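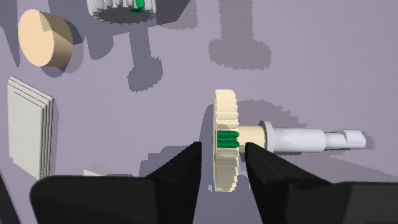 According to Jarlath Sheehan, the cell had never dropped a gear in its life until somebody decided to look after it properly. He made the remark at the Tuesday handover, in the presence of the shift supervisor, and it was entered in the log under Observations, where it remains.

The entry was read by Edileuza Pimentel at ten minutes past six the same evening. She had been appointed to the gear cell at Plamport in the spring, on the retirement of Brendan Hayes, and the schedule of care now in force was hers. It required the fingers of the gripper to be checked for parallel at the start of every week, the tool point to be taught afresh after any change of fingers, and the results to be signed for. Under Mr Hayes there had been no schedule. There had been Mr Hayes.

The facts were set out in the incident sheet and were not in dispute. The cell picked a gear and its shaft as a single piece, closed on it, carried it to the housing and lowered it until the shaft was seated. It had done so 3,219 times since the last change of fingers. On the following cycle the shaft had turned in the grip during the lift, met the lip of the housing at an angle and fallen to the tray. The cell had stopped, as it was built to do, and had asked for attention. It had been restarted and had stopped again, 7 times before noon.

"The rehearsal is clean," said Mei-kuen Yen, who had been running the simulated cell since lunch on the desk by the window. "I have put it through the whole sequence. It closes where you told it to close."

"And where did I tell it to close?"

"Across the hub. The left finger clears the teeth and the right finger comes to the collar."

Ms Pimentel considered this. It was the position she had taught, and she had taught it with care. She requested that the rehearsal be run again with the fingers opened by a further three millimetres, and then with the approach lowered, and both were done. The gear on the screen was lifted and seated on each occasion without complaint. It was the view of Ms Yen that the simulated cell was of a forgiving nature, and that it could not be relied upon to misbehave when asked.

At seven o'clock the power to the arm was isolated and the lock was hung on the switch. Ms Pimentel signed the tag, entered the guard and knelt beside the gripper with a lamp.

The procedure for removing the fingers occupied a page and a half of the manual. The covers were to be taken off first, then the left finger, then the right, and each finger was to be laid on a clean cloth with its screws beside it. She followed the page as written. The left finger came away easily. The right finger did not, and when at last it was persuaded, a sliver of metal no longer than a fingernail came with it and fell into her palm.

It was a shim, cut by hand from something thicker than foil and thinner than card. One corner had been rounded so as not to catch. It was not shown on any drawing, and it had worn through along one edge.

She held it to the lamp for some time. Then she went to the telephone in the corridor.

Mr Hayes was at home and did not appear to be surprised by the call. He listened to the account in full before he replied.

"The mounting face was never true," he said. "Not from the first day. McGrath sent it like that and McGrath would not have it back. You put the shim behind the right finger and it closes square."

"It is not in the records."

"No."

"The fingers were changed in June. Who refitted the shim?"

There was a pause on the line, in which a kettle could be heard.

"I expect Senan Cronin did," said Mr Hayes. "I showed him once. He would have put it back without thinking to mention it. It was part of the finger, as far as he was concerned."

Ms Pimentel thanked him. She was aware that the call ought to end there, and that there was a form on which its contents ought to be recorded. She asked instead how he had known what thickness to cut.

"I listened to it," he said. "When it closes on a shaft and one finger lands before the other, there are two sounds. I kept cutting until there was one."

The stores at Plamport held shim stock in four grades, and none could be issued after five o'clock without the signature of a manager. At twenty to eight Ms Pimentel signed for it herself, in the space marked Manager, and made a note that she had done so. She measured the mounting face at three points and wrote down the figures. She measured the old shim where it was not worn, and wrote that down also. The two agreed so closely that she measured again.

She cut the new piece at the bench with the small shears, and rounded the corner. Ms Yen held the lamp. The right finger was fitted and its screws drawn up in turn, a little at a time, then the left. The covers were put back. The tool was entered as changed, and the tool point was taught from the beginning, at low speed, with Ms Yen outside the guard reading out each position – she had a clear voice and did not hurry.

When the last position had been stored, they withdrew, the gate was closed and the lock was taken off the switch. A gear and shaft lay on the tray. Ms Pimentel selected a single cycle and reduced the speed as far as the controller would allow.

The arm came down. It was then half past nine, and the lines on either side had finished for the night, so that the fans in the cabinet could be heard, and the drive, and the small dry movement of the fingers as they closed.

"Again," said Ms Pimentel.

It was done again. Ms Yen had put her head on one side.

"One," she said.

The cell was run for 64 cycles at working speed and each was entered as satisfactory. The incident sheet was closed with the words Shim replaced, right finger, see drawing. There being no drawing, Ms Pimentel sat down at the desk by the window and began to make it. She gave the thickness, the material and the position, and the radius of the rounded corner. In the box for the originator she wrote B. Hayes.

Beneath the general notes, where the schedule of care asked for the method of inspection, she wrote that the fingers were to be closed on a shaft with the neighbouring lines at rest, and that the person inspecting was to listen. She read it over. It was not the usual language of such notes, and it would very likely be queried at the July review.

She initialled it and put it in the tray for Mr Sheehan to countersign.

Search this site
Enter keywords
Go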